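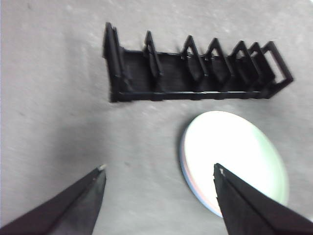
Minutes of the Program Committee, Vudwood Film Society
September 3, 2025
Meeting Room 2, Jilell Community Arts Building

Present: Mehwish Rana (Chair), Mudassar Soomro (Secretary), and four other members. A quorum was declared and the meeting was called to order at 6:35 p.m.

1. Minutes of the previous meeting
The minutes were approved with one correction. The running time of the opening short was recorded incorrectly under item 3 and should read 23 minutes.

2. Fall screening: "Ghumman"
The Chair reported that the distributor has confirmed the society's booking of the Tamil feature "Ghumman" for a single evening show. The film will be shown in the original language with English subtitles. Members discussed whether an intermission should be kept. The film was cut with one in mind, and it was agreed to keep the break at the point marked by the director.

The Secretary asked that the subtitle file be tested on the house projector before tickets go on sale. At the April screening the last reel ran with subtitles out of step, and several patrons wrote to complain. The Chair will arrange the test with the Jilell technical staff.

3. Ticket sales
The hall seats 94 under the current fire permit. Members will have first choice of seats for two days, after which sales open to the public. A motion to hold back the front row for guests of the society was put to a vote and did not carry.

4. Guest speaker
Mr. Soomro has written to the composer of "Ballura" to ask whether he would introduce a screening of that film next spring. A reply is pending. The committee authorized up to $1,000 for travel and lodging, on the condition that the date is fixed in writing first.

One member asked that the talk be held before the film - the last speaker began after 10 p.m. and much of the audience had left. Agreed.

5. Posters and publicity
The draft poster for "Ghumman" was passed around. The lead actress's name is misspelled in the lower credits and the distributor's logo is missing. Ms. Rana will return it to the printer with both changes marked. Approval of the final version was left to the Chair.

6. Other business
A request to add a late-night series was tabled until the hall's winter hours are known.

The meeting was adjourned at 7:50 p.m.

Respectfully submitted,
Mudassar Soomro, Secretary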